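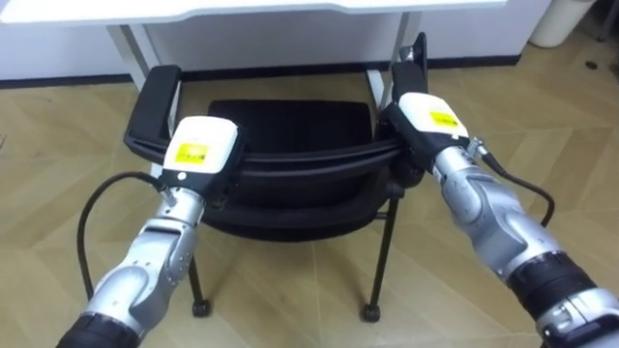 Tevley open day: did I need to drive out for this?

Posted April 7, 2012

I went to the Tevley open day because Ruth Rengifo told me the chairs were worth the trip. Ruth likes everything. I've been shopping for seating for our training room since September and I've learned to distrust anyone who says a chair will "change how people learn," a phrase printed on the welcome sheet before I had my coat off.

The visit is sold as a tour. It's really a walk through 4 rooms with someone talking. Our group had Katherine Huaranga, who was patient and knew the range, though she answered every question about price with a question about my budget.

The first stop was desks and task chairs. The white desk is plain and flat, and I have no complaint about it. The chair that goes with it is black, with a mesh-like back and padded arms. My standing gripe with armrests is that they hit the front of the desk and you end up sitting a foot away from your work. I asked Katherine about clearance and was told it "suits most desks." Bring a tape measure. I didn't, and I regret it.

The other chair I'd come for was the Givside, the training chair with the writing tablet.
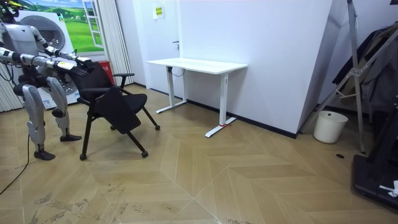
The training chair with its tablet folded down.

I wanted to dislike it and only half managed. Casters on a training chair make sense if you rearrange the room between sessions. The tablet swings down out of the way, fine, but it's a small surface for anyone with a laptop and a notebook, and Harvey Arsenault, who was taking his own notes next to me, gave up and wrote on his knee. The mesh back is comfortable for five minutes. Ask me again after a three-hour compliance course — they don't let you sit that long.

The list price for a set of 7 is $1,219, before delivery. Maybe that's fair. The Hundside we tried last year was cheaper and no worse to sit in, but the tablet hinge loosened on two of them and I'm still getting emails about it. Katherine said the Givside hinge is a different design. She couldn't say how.

Coffee was decent. Parking was not. The last tour starts at 5 and they lock the side gate while it's still going, so use the front.

I've asked for one chair on loan. No reply yet.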